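Setting up your watchlist (I do this first, every time)

1. Open Aka and pick Cartoons, then Classics. Mine loads 914 episodes, so give it a minute!
2. Tap the star on any show you want to keep.
3. Turn on Original Air Order. I skipped this once and got the finale second (ugh). 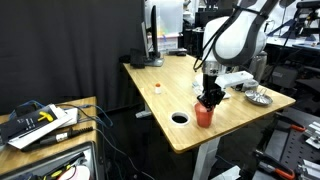
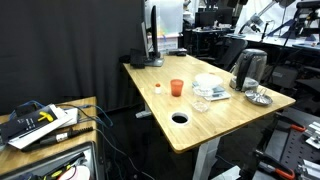
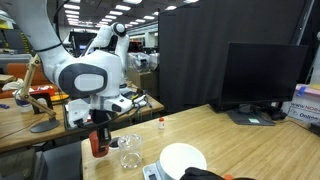 Desk items, three views.

4. Set the sleep timer to 60 minutes.

Note: kids' profiles hold up to 26 shows.

Caution: Clear All wipes your stars too, and I haven't found an undo.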